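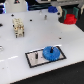
Task board runs: what counts as a "success"?

pegwrangler
We're trying to write down some house rules before our two benches start swapping numbers, and I'm stuck on the gears. Our board has the usual plate with two pegs, and the gear goes over the peg. My question is when do you call it done? I've been saying the gear has to sit flat on the plate with the gripper fully open and clear of it. My coworker counts it the moment the bore is over the peg. We did 96 runs last week and depending on whose rule you use we look either great or pretty sad, lol.

neslow_tom
Flat and released, no question. If the fingers are still touching it you don't know what it'll do when they leave. I had a gear ride halfway back up the peg once because it stuck to the fingertip pad. Under your coworker's rule that's a pass!

Clidora
I'm going to disagree a little. If you only log the final state you lose all the information about where it went wrong. We log 2 things, "on peg" and "seated," and report both. Takes no extra time and it ends the arguing.

pegwrangler
Ooh, I like that. But which one goes in the summary?

Clidora
Seated. Always seated. On peg goes in the notes.

ikuusisto
Whatever you pick, write it down BEFORE the runs and put the date on it. Ours has "rev. 27/07/2024" at the top and I will not look at anybody's results without it. Also please write down how the board is held. Ours was loose on the table for the first 550 trials and it crept a little every time the arm pushed down. All of those are in a folder called "do not use."
- Ilari Kuusisto

neslow_tom
Ouch. We bolt ours.

gearhead_sj
Unpopular opinion, I think you folks are overdoing it. It's a plastic gear. At Sjöberg we let the operator make the call and move on, and over some 800 runs I doubt the total would shift much either way.

Clidora
Which operator, though? We had two people score the same videos and they did not agree, and they sit next to each other.

gearhead_sj
Ok fair, but then you need a rule for the rule. What's flat? Are you putting a feeler gauge under it?

pegwrangler
I was going to say flat by eye from the side, and if you have to ask then it's a fail.

ikuusisto
That's what we do. Same for hands: anybody reaches in to nudge a part, the run is a fail, even if it was only a tiny nudge. And hit pause before you reach in, please. I've seen people go in over a moving arm to save one gear.

gearhead_sj
No argument on the pause. I still say you'll get sick of the paperwork by the end of July.

pegwrangler
Probably, haha. Draft so far: board fixed down, rule dated before the first run, seated + released = pass, on peg in the notes, hands in = fail. What about a dropped part the arm picks up again by itself? I want to say pass if it's inside the time limit but Clidora's going to yell at me

Clidora
Not yelling. Pass, but mark it as a retry.

neslow_tom
I'd fail it.

Skodcombe Bench Forum | Contact the moderators | Posts belong to their authors | Back to top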